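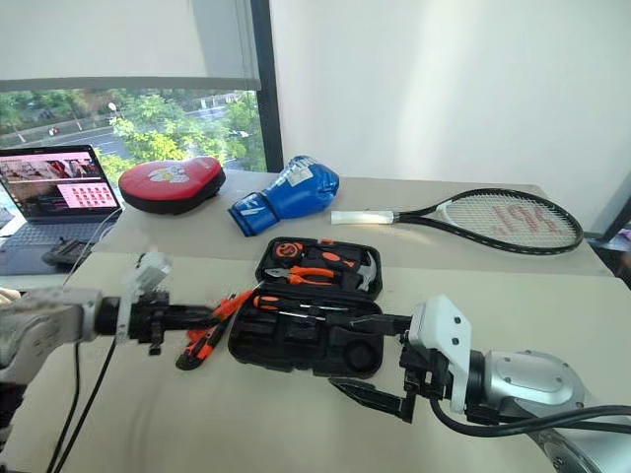 Tools and sports gear on the white tables at Brerkside, with the knife lying beside its case.

Remo Moser gets annoyed by tool cases that come back with gaps in them. He runs the lending room at Brerkside, where members borrow household tools and sports equipment by the week, and on returns mornings he checks each case himself before it goes on the shelf.

“People are good about bringing things back,” he says. “They're less good about bringing them back in the right slot. You open the lid and the hammer's where the pliers should be, and the knife is in a carrier bag.”

The room opened in May with stock from two older schemes, Pryor and Grirnomwood, that had both lost their premises. Between them they handed over 2,082 items. Moser turned down none of it at first, then spent several weeks deciding what was fit to lend. He got rid of 300 pieces, most of them power tools with damaged leads.

The small household cases are what members ask for most. The one in the photograph has a tape measure, pliers and a claw hammer in the lid and a screwdriver in the tray, all in orange and black. Moser likes a set in one strong colour.

“If you leave orange pliers on the grass you'll see them. The old ones we had were dark green. We lost a lot of those.”

Several slots in the tray are empty. He says he would sooner lend a case with the basics in it than hold it back until every space is filled, and the lending card lists only what is in there on the day. The utility knife is entered on a line of its own and is lent to adults only.

Sports gear was not part of the first plan. It came with the Grirnomwood stock, and Moser expected it to sit on the shelf. Boxing gloves and punching mitts have gone out almost every week, usually to parents whose children want to try a class before anyone spends money.

“A glove is simple to look after if you let it air,” he says. “Open the cuff, stand it somewhere with a draught, leave it overnight. Don't put it on a radiator. I've got that written on the bag now.”

Rackets need more of his time. He checks the strings and the grip on each one, and sends them to a shop called Alla when they need restringing. He has 13 waiting to go there. A member once brought back a tennis racket with a better grip on it than it had gone out with, and he never found out who had done it.

Asked what he would buy with more money, he talks about shelving. The room was laid out for 2,000 items at most, and he wants a second bay for the tool cases so that they can be stored flat.

“Stood on end, everything drops to the bottom,” he says. “Then I'm back at the table sorting them out again.”

Returns are taken until noon, and cases should be brought to the table open.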